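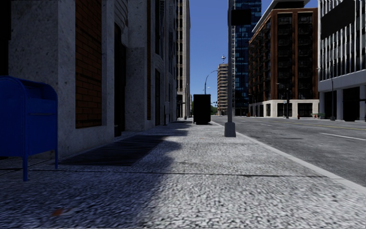

Pavements are older than most people think, and the word itself causes no end of bother. Where I grew up, a pavement is the strip at the side of the road that you walk on. To an engineer it's the whole built surface, carriageway and all, and in North America the bit for walking is a sidewalk. I'll stick with pavement in the walking sense for the rest of this article (sorry, engineers). The basic job hasn't changed much over the centuries: a firm strip for feet, with the traffic on one side and quite often a wall on the other. Over time it has also picked up everything that didn't fit anywhere else. A blue mailbox on two thin legs, close in against a stone building, is pavement furniture, and so are bins, benches, signposts and those green cabinets that hum. The thin dark seam running across the slabs is a joint, and joints are what I really want to talk about, so bear with me.

Early pavements

Several Roman towns had raised walkways, and you can still walk on some at Pompeii, stepping stones and all. After that the idea faded in a lot of Europe. For long stretches people, carts and animals shared the same mud, and posts or a change in level were the best you could hope for. London got going properly in the eighteenth century, when paving laws brought in flat stone for walkers and kerbs to keep the wheels off. Paris followed rather later and then went at it with great enthusiasm!

What they're made of

Natural stone came first, then brick, then asphalt and concrete. My own town, Gindholm, has a bit of everything, which makes it a lovely place to be nosy about the ground. The old quarter is sandstone, the station end is brick, and everything past the river is concrete with the aggregate showing. I once walked the lot over a wet October and came home with 1,518 notes on slabs, and my family have not let me forget it.

Exposed aggregate is my favourite. The top skin of cement is washed or brushed away before it has fully hardened, and the little stones underneath are left standing proud. You get a speckled look and a decent grip in the rain. It's also harder to patch nicely, as the new bit never matches the old bit, and you end up with what my friend Illia Kostiuk calls a trouser knee.

Joints and cracks

Concrete shrinks as it dries and then swells and shrinks again with the weather. If you pour one long ribbon of it, it will crack wherever it likes. So you cut a groove, or leave a gap, and the slab cracks tidily down there where you can't see it. Between big sections, and up against buildings, you leave a wider gap with something squashy in it, so that on a hot afternoon the slabs have room to push.

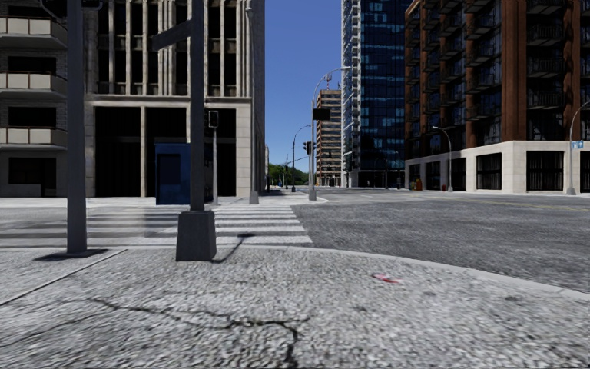
When a slab does go its own way, the crack can tell you a bit about why, although I'd never swear to it from looking alone. A single straight one often means the joints were too far apart. A dark, branching one like a river on a map might be down to the ground settling, or roots, or a lorry parked where it shouldn't have been. Fine crazing all over is usually just the surface having dried too fast, and does no great harm.

Kerbs

The kerb holds the edge of the pavement in place, sends rainwater to the drains and tells drivers where to stop being. At corners it has to bend, and the size of the bend matters more than you'd guess. A wide, sweeping curve lets vehicles turn faster and gives walkers a longer crossing. A tight one slows everyone down. Sandmont rebuilt 23 of its corners with tighter kerbs, and I find it a much nicer place to cross with a pushchair. Dropped kerbs, where the edge dips to road level, are a great help to wheelchair users, and should come with bumpy tactile paving so that blind people can tell where the road starts.

Local notes

The sandstone in our old quarter came from the Wanberg quarry, which is now a pond. The brick is stamped HUET on the underside, so you only see it when the gas people are digging.

See also: Kerb; Flagstone; Street furniture; Tactile paving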